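Minutes of the guild officers' meeting, Nikalden server
Aug 23, 2024, held in voice chat after the raid

Present: all officers of Hiko, and two officers of our partner guild Coelho as guests.

1. Minutes of the last meeting
Accepted without changes.

2. Guild bank
The bank holds 32 stacks of ore and very little cloth. It was agreed that each raider will give 100 gold per week until December. New members do not pay in their first 2 weeks. A proposal to raise the repair limit to 1000 gold per night was discussed for a long time and was not accepted.

3. Joint raids with Coelho
The guests explained that their healers can not come so late in the evening. We will start half an hour earlier, as a trial. Loot stays with the roll system. One officer asked that her doubt about this be written down -- she prefers the points system we used before.

4. The Parkell dungeon
The last boss was changed in the patch and our old tactic does not work anymore. The tank group will test a new position near the stairs and write it in the forum.

5. Inactive members
Members who were not online for two months will get a message first. After this they move to the rank "Resting". They keep their characters in the guild, but they lose access to the bank.

6. Other points
The forum banner is still the one from last winter. Proposals for a new one can be posted until the next meeting.
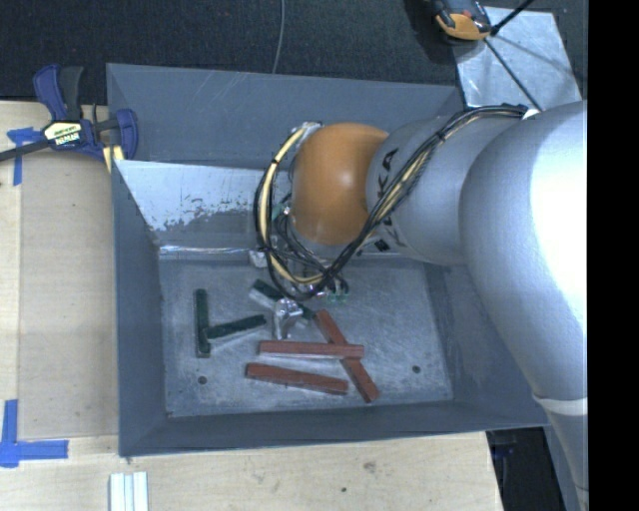 The voice server must also be renewed before December, and the officer who pays for it will bring the price to the next meeting. The meeting was closed after this point.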